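April, late, kitchen table, shoes off

My feet hurt, so I'm writing this with both of them in a bucket, which my mother would have approved of. I want to get the open day at Flaltine down before I forget the good bits.

I nearly didn't go. It was raining sideways at breakfast and the bus to Tuvuria only runs every 50 minutes, and I missed the first one because I went back for my umbrella (and then left the umbrella on the second one, of course!). But I'd signed up weeks ago, and I'd told everybody at work I was going to see the robots, so there was no getting out of it.

The place is behind the old seed warehouse, up a ramp, with a paper arrow taped to the door. They gave us stickers at the desk. Mine said 61, and a boy in front of me was very upset that he had 60 and wanted to trade, so for most of the morning I was 60 and he was 61 and I think that made his day. They took us through in groups of 8. Mine had the boy and his dad, two women who teach shop class someplace, a very quiet couple in matching raincoats, and Boonmee Kongkaew, who I haven't seen since I left Limar! She's gone gray and it suits her. We talked right through the safety talk and got a look for it.

First stop was a big yellow machine behind a fence that stacks crates. It was loud and quick and I got bored of it fast, I have to say. It does the same thing over and over and does it beautifully, and after the sixth crate I was reading the fire exit map. The dad loved it. He filmed the whole thing.

Then we got the mobile cart, which they call Boonchu, and it was supposed to follow our guide down the hallway. It followed one of the raincoats. She walked a little faster and so did it, and she started giggling, and then all of us did, and the guide had to go push a button on its back. I asked if it liked raincoats and he said it was a lighting problem, very serious about it, poor man.

The last room was the one I'd come for. It's small and it was warm in there and smelled like coffee and hot dust. There's a table with a pair of arms mounted at it, and they're working on getting the arms to handle ordinary little things, parts and tools, the kind of stuff that piles up on anybody's workbench. We had to stand back behind a strip of tape on the floor. I got a spot on the end by the radiator and could see fine.

What I hadn't expected was how slow it would be. I'd pictured something like the crate stacker but smaller, whirring away. The arms took their time over everything. One would go out, wait, lean in a bit more, and I caught myself leaning too – Boonmee poked me in the ribs because I was practically over the tape. The boy held his breath every time the fingers closed, and you could hear him let it go again.

The guide told us that people who come through always ask about the heavy lifting, and that heavy is easy. Small and light is what keeps them there after supper. A thing you or I would pick up while talking on the phone can take them a week. I thought about all the times I've dropped a button down the back of the dresser and felt better about myself.

I also liked that it looked like a real bench with real stuff on it. I've got the same sort of glue gun in a drawer, or close to it, and seeing a robot arm hanging over one made me laugh, because mine has burned me in 6 different places and I wouldn't mind sending in somebody with no skin.

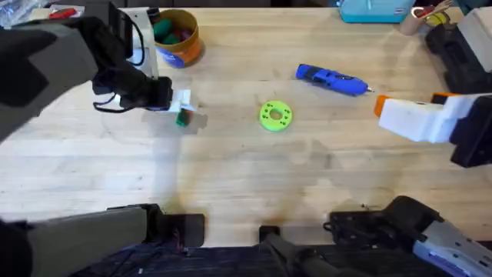 Boonmee thought they should quit showing people the crate stacker altogether and start the tour in this room, and that an hour of watching those fingers hang on to one little green block had taught her more than the whole safety talk. (It wasn't an hour. It might have felt like it to her, she was standing.) She also said she wouldn't want one in the house until it could thread a needle, and then she'd take two.

I asked the guide whether the two arms ever bump into each other. He said yes, and that the first time it happened the whole room ducked. One of the shop teachers wanted to know if her kids could come and try it, and he gave her a card, so maybe they will. The boy asked if it had a name and was told no, and he stood there working on that for a good while. By the coat rack he'd settled on Gary.

Afterward there was coffee in the lobby and a plate of those hard almond cookies, and Boonmee and I sat on a radiator bench and caught up until they started stacking the chairs. She's selling the house in Limar. I'm not sure how I feel about that, I painted half of that porch. She's coming over next month to help me with the curtains, by hand.

Traded stickers back at the door. Bus was late. No sign of my umbrella, though I did ask the driver, and he's going to look under the seats at the depot and call me if it turns up. Water in the bucket has gone cold, so that's it for tonight.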